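I went to the Tundura open day in August mostly to be annoyed by it. I'd had an email calling it "an afternoon in the home of the near future", and anyone who sends me that sentence deserves a visit.

The near future is on the first floor of a unit in Altton, above a place that sells bathroom fittings. You sign in, you get a sticker with your name on it (mine said Ellach, which is the name of the firm next door, and I wore it all afternoon), and you're offered coffee from a flask. Then Mehrangiz Hashemi, who runs the demonstrations, gives a short talk. It was better than I wanted it to be. She used the word "revolution" once and looked sorry about it.

I should say where I'm coming from. I've been going to these things for years and I've watched a lot of machines do one thing well in a room arranged so that they could do it. I've seen the towel folded. I've seen the cup moved from the left side of the table to the right side of the table, and I've clapped, because people were clapping. What I never see is the cup moved by a machine that didn't know there'd be a cup.

So, tissues. The job was tidying packets of facial tissue, and I laughed when I heard it, but I've come round to it as a test. A plastic-wrapped packet of tissues is an awkward object. It squashes if you grip it hard and slides out if you don't, the wrapper is shiny, and the printing on it goes in every direction. They'd bought different sizes and colours, including one with kittens on it that the whole room took a liking to.

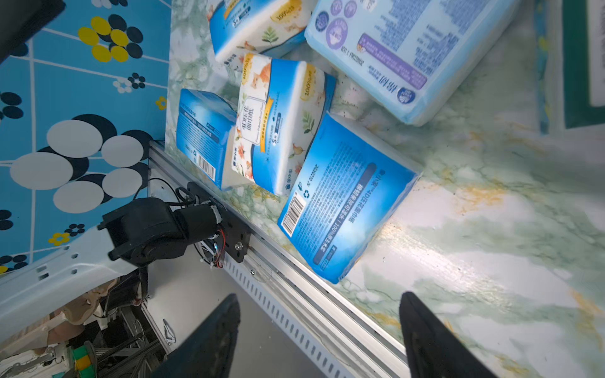
Hashemi told us the hard part is choosing where to take hold. A packet lying flat on a smooth worktop gives two fingers very little to get under. One standing on end is easier to pinch but also easier to knock over, and a robot that has just knocked something over needs to notice that it has. I asked how often it notices. She said "more often than last year", and I wrote that down as a no.

The first attempt I watched was slow. The arm came in, paused, went back a little and came in again, like somebody parking with their in-laws in the car. When the fingers finally closed, a man behind me said "oh, go on" out loud. It got the packet. It got the next one too. On the third it pressed down where it should have pinched, and the packet shot off sideways, and one of the staff put it back without a word.

That last bit bothers me every time. I don't mind a machine failing. I do mind a hand coming in from the side to reset the failure so quickly that half the audience misses it. If the claim is that this will tidy my kitchen while I'm out, then the person doing the resetting is me, and I'm out.

## What I asked

Afterwards there was time for questions, and I'd brought a list. I got through most of it before Homa Ebrahimi, one of the engineers, steered me kindly towards the biscuits.

- **How many practice runs did it need?** She said 600 for the tissues alone. I thought that was a lot. She thought it was hardly any. I suspect we're both right, but only one of us has to pay for it.
- **Does it read the labels?** No. I'd half hoped it would sort by size, as there's a big S printed on some of the packs, but it isn't looking at the writing.
- **Would it manage a brand it hadn't met?** "Probably, if it's a similar shape." The probably was hers, and I respected it.
- **What about putting things away, as opposed to picking them up?** This was the one part I'd happily watch again. A soft fabric basket is a horrid thing to work around because the sides give, and the purple Vinda pack was the one I kept my eye on.

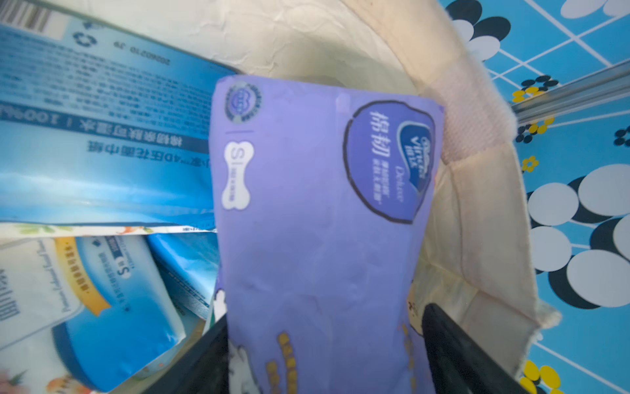 - **How long until I can buy one?** Up to 5 years, and she wouldn't be drawn on the price.

## Was it worth the train fare?

Just about. I left with 2 biscuits in my pocket and a leaflet from Kermani, who supply some of the parts and whose leaflet says "effortless" on the front. I had just spent an afternoon watching effort. It was the most interesting thing in the room and I can't see why you'd leave it off the leaflet.

My view hasn't moved far. I still think the house is the wrong place to start, and that a warehouse shelf of identical boxes would suit this arm better than anyone's worktop. Ebrahimi disagrees and said so at some length, and she has promised to let me bring my own bag of shopping next time. I'm taking a net of satsumas and a loose cauliflower.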